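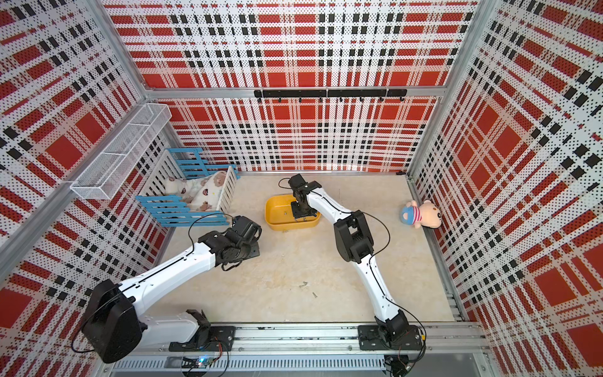
Tandergate's two-arm cell, with the right gripper lowered into the yellow tray.

**FOR IMMEDIATE RELEASE**

**Tandergate publishes its service notes for a two-arm bench cell, and drops the word "maintenance-free"**

Friday, November 21, 2025

Tandergate has today released the full set-up and service notes for the small two-arm cell it runs for handling trials. The notes cover mounting, homing, cabling, gripper care and the control board, and they come with the complete fault log. Anyone hoping for a claim about zero downtime will need to look elsewhere.

The log runs to 1,324 hours of powered operation. In that time the cell was stopped for unplanned work 289 times. Most stops were short and a fair share were dull: a connector reseated, a jaw screw nipped up, a homing routine run again after one arm woke up convinced it was somewhere else. Tandergate is publishing every one of them, including those caused by its own staff.

"We were sold the idea that small arms on a rail look after themselves," said Gayan Mridha, who maintains the cell. "I'd like to meet the person who wrote that, and I'd like them to bring a hex key."

**What is in the notes**

The two arms share one aluminium rail at the front of the enclosure, each on its own black mounting plate. Earlier instructions, prepared by integration firm Livberg, treated the plates as something to be tightened at commissioning and then forgotten. The new notes put them on a fortnightly check. Witness marks go across each bolt head and onto the plate, and if a mark has moved, the bolt is retorqued and the arm is homed before any job is run. Tandergate can't say how much of its early positioning trouble came from the plates and how much from the homing routine, as both were changed in the same week in May. It would be wary of anyone who claimed to know.
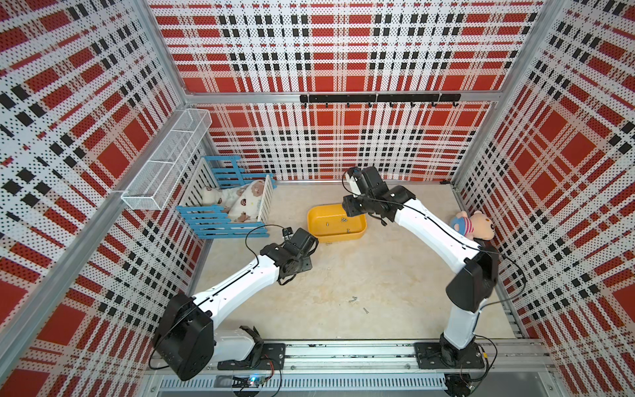 Homing itself now takes longer than it did. Each arm is driven to its reference pose alone, with the other parked and its torque held, and the pair are only brought up together once both have reported. The old method homed both at once and saved a little time on mornings when it worked. Ivana Orellana, who rewrote the routine, has asked that the saving not be quoted, on the grounds that it was never measured on a bad morning.

The notes also take issue with the Ilen self-calibration package, which Tandergate trialled and has since switched off. The package reported a successful calibration on every run, including one made with a gripper jaw fitted backwards. Ilen has been sent the data and has promised a revised version. Tandergate will test it when it arrives, and until then checks the gripper offset by hand with a pin gauge.

**Small parts on the floor**

Loose screws are part of the handling work, and the enclosure is set out with soft and awkward items as well: a slatted toy crib, a printed blanket, a plush bear in a blue cap. Mixed contents make for a fussier service schedule than a cell that handles one product. Fibres find their way into the jaw slides. A stray screw can end up against the rail, where an arm swinging low may meet it. The notes call for the floor to be cleared and wiped before each homing run, and for the jaws to be opened fully and brushed out at the end of the day. Compressed air is discouraged. It moves the fluff further in and gives the operator the impression of having cleaned something.
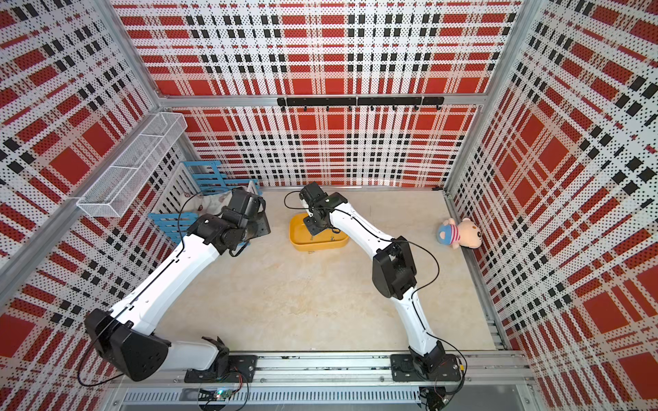 Cabling takes up more pages than any other subject, and it is the part of the original Livberg documentation that Tandergate trusts least. The drawings show each cable clipped flat to the arm for its full length. In service, clips fitted that way pulled the lead tight whenever the wrist turned, and the connector took the strain. The cables now leave the grippers in open loops, with the right arm's hanging wide before it follows the white link down to the elbow. It looks untidy. The slack is deliberate, and the notes give a minimum loop for each wrist along with instructions for checking that neither loop can reach the other arm at full extension. Whether this lengthens the life of the lead is still an open question. Four leads were replaced under the old routing and two under the new, over periods that do not match, and Tandergate does not regard that as a result.

The small control board under the rail gets a page of its own. Its indicator light has been treated by more than one visitor as proof that the cell is healthy. It shows that the board has power. Staff are asked to read the bus voltage at both ends of the chain before deciding that a fault is in the software, and to look at the plug nearest the right arm's base first.

**What is still unresolved**

Three faults remain open. The left shoulder sometimes reports a temperature alarm that clears before anyone can put a probe on the housing. The right wrist has twice lost its zero after a weekend without power. And the replacement jaws supplied by Baek fit well, hold well and squeak, for reasons Baek has attributed to humidity. Tandergate has logged the humidity and found no connection so far.

"I would be happier with a shorter list," said Macarena Echeverría, operations lead at Tandergate. "I'd be unhappy with a shorter list that had been made shorter for a press release."

**Availability**

The notes and fault log can be requested from Tandergate free of charge. They apply to this cell, with these arms and this rail, and have not been tested on any other. Sites with similar equipment are welcome to borrow the checks, and are asked to send back anything that turns out to be wrong. Corrections will be added with the date and the name of whoever found the mistake.

**Media contact:** Macarena Gallardo, Tandergate. Requests to see the cell should allow for the possibility that it is stopped.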